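Forum > Vintage PCs > Storage and Controllers

Second IDE drive not detected on Breltex board

Posted by Negin Ranjbar in March
2 answers – 4 comments

I have a Breltex Socket 7 board with the original 4 GB drive as primary master. It boots fine. I added a CD-ROM drive to the same cable as slave and the BIOS stopped listing either device. With the CD-ROM drive unplugged, the hard disk comes back. The CD-ROM drive works alone on the secondary channel, but I want that channel free for a tape unit. I have tried two 40-wire cables and cleared the CMOS. The power supply is a Pamel and the 5 V line reads normal under load. What should I check next?

Hacer Ertürk
Check the jumpers on the hard disk before anything else. Many drives of that period have separate settings for "single" and "master with slave present". A drive set to single may not look for a slave, and then detection fails for both devices. The jumper table is normally on the drive label.

Set the CD-ROM drive explicitly to slave. Do not use cable select on either device, as a plain 40-wire cable usually doesn't support it. In the BIOS, set primary master and primary slave to Auto and turn off block mode while testing. If the list is still empty, force PIO mode 2 on both and try again. Keep the cable under 18 inches.

If you get both devices listed, turn the faster modes back on one at a time. Some early ATAPI drives never behave as a slave to a hard disk, whatever the settings. In that case put the CD-ROM drive and the tape unit together on the secondary channel – neither one needs much bandwidth.

Zerwood82
Had the same thing on mine, it was the cable. Pin 1 was reversed at the drive end. Try a different one, or just get a PCI controller card and skip the onboard ports.

Share 2 – Comments 4
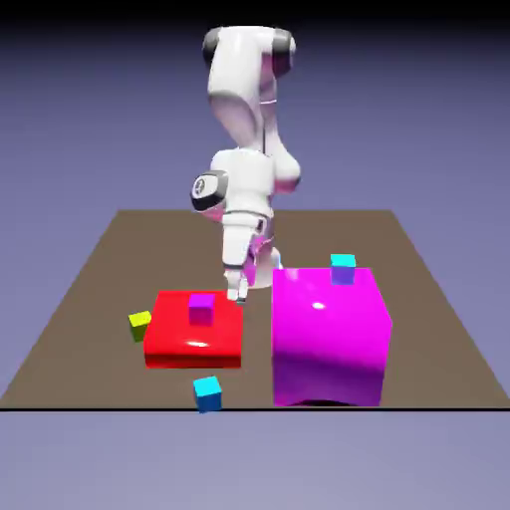 Render of a white robotic arm above a red block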